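Block Pushing, Night Before Demo – Gallery

Bralden Robotics Club, student projects
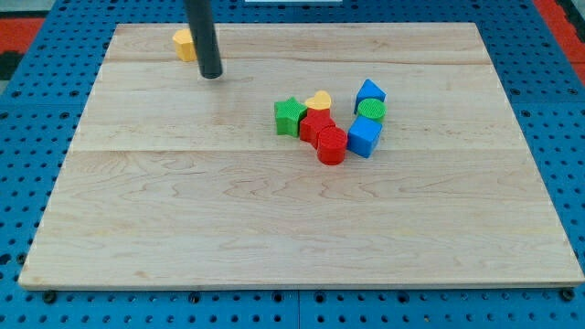
Villads Ravn

OK so this is going up fast, I have class in 20 minutes. People kept asking what the arm group is doing all term, and "pushing blocks" is the short answer. Longer answer under the picture.

One yellow hexagon over by the rod, the rest of the shapes bunched up on the other side of the maple. Star, heart, cylinders, cube, all the regulars. Lots of bare wood at the bottom of the board, and that's where the targets go when we run the sorting task.

Who's on it: the second-year group, 7 of us, plus whoever wanders over from the drone table. Project name is Fidbridge. Don't ask, it was a vote.

What it does, or is supposed to do. You type a sentence, like "push the green star to the left of the cube", and the arm has to do it with just the rod. No gripper, no picking up. Only pushing. Sounds easy until a cylinder starts to roll or the heart spins around instead of sliding. Round things are the worst. The cube is everybody's favorite because it goes where you send it.

Tight clusters are the hard starts. If the blocks are touching, a push on one is a push on all of them, so the arm has to come in from the outside and peel one off. Spread-out starts we had working by August. Clusters are still hit and miss. Mostly miss with the triangle.

How we score it. 100 runs per setup, one point if the right block ends up in the right place, zero for anything else. No half points (we argued about this for a whole meeting). A run gets stopped if a block leaves the board or if the rod comes down on top of something. We have a log sheet for that and it is not a short sheet.

Where the training data comes from: us, driving the arm by hand with a game controller. 130 demos so far on the cluster starts. If you have a free hour and steady thumbs, please come and do ten. You get better quick, and the bad ones can be thrown out after.

Things still on the list before Zevent:
– fix the wait at the start of each run, it's way too long
– rod height. A hair too high and it skips over the hexagon, too low and it scrapes
– retype the instruction list, someone spelled cylinder three diffrent ways and the model noticed
– new labels for the score sheets
– bring the spare controller, the old one drifts left

At the demo you'll get to type your own sentence. Keep it to one block and one direction and it should be fine. Color plus shape works best, since "the red one" could mean more than one thing and it will just pick. Two-step commands are for next term.

Room is the same as always, doors at 6 pm. Tennant Hall, downstairs, follow the tape arrows. Bring a laptop if you want a copy of the code, theres a folder on the club drive too but it's a week behind.

More pictures after the demo when I have time to sort them.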